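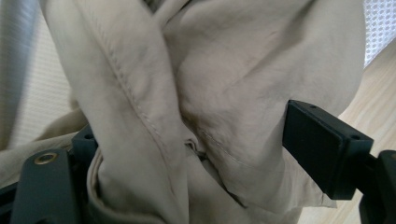 Beige cotton with a line of pale topstitching.

Culture > Film > Features

The Arkley, a single-screen theater with 400 seats, reopens this fall with a season devoted to the films of Said Hegazy. The program includes 19 titles, five of them shown in new prints.

Hegazy's early work was made cheaply and released quietly. "Sketmont," his second feature, played for two weeks in July and then disappeared from theaters. It follows a ferry clerk who inherits a house she does not want – a slight plot, handled with great patience.
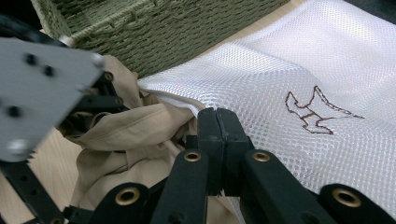 Naima Chraibi plays the clerk, and her performance remains the chief reason to see the film. She has few lines in the first hour. Hegazy stays with her through household tasks that most directors would cut, and a beige garment going into a white mesh laundry bag is the sort of business he would hold on for a full minute. Her final exchange with the lawyer, Paulík, gains much of its force from that long quiet.

The season opens on September 26, 2026, with "Flirnel."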